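Open day at Plikus: an afternoon with the grippers

Posted 4 May 2024

I've wanted to see inside the Plikus workshop at Benholm ever since I missed their February evening, so when the open day came up I booked the first slot I could get. It was every bit as good as I'd hoped!

They had two hand-held grippers out to try, the Nemard and the Gough. You squeeze, the fingers close, and whatever you pick up gets recorded so that an arm can learn the same movement later. We each had five minutes per tool and a tray of things to move: sponges, bolts, a tin mug, a bag of rice (harder than you'd think).

The Gough is the lighter of the two at 600 grams, and I got on with it straight away. The trigger is soft and it follows small movements of your hand beautifully. My only grumble is the grip, which is a bit slim for me, and I kept wanting to shift my thumb.
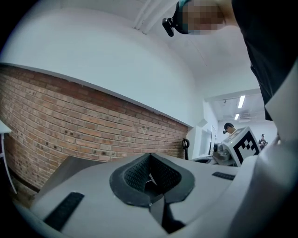 My favourite part was the talk on cameras, which I nearly skipped for a cup of tea. I'd always assumed you'd want a narrow, tidy view of the fingertips and nothing else. The wide lens changed my mind completely. From down on the gripper it takes in the pad, the brick wall, the ceiling lights and the marker cube further back, all bent into curves, and one of the engineers explained how much easier it is to work out where the tool is when there's that much room to go on. The black-and-white pattern on the cube gives the software something definite to lock on to. The head cameras add a second angle from above, and I'd love to know how much difference they make on their own, but we ran out of time for questions.

After that came the arm. It's slow next to a person, and it fumbled the rice as badly as I had, but it did the sponges in 60 seconds flat and got a round of applause.

If you go, wear something warm and take the side entrance, as the front one is up a steep flight of steps. I've put my name down for the next one, and I'm having another go at that rice.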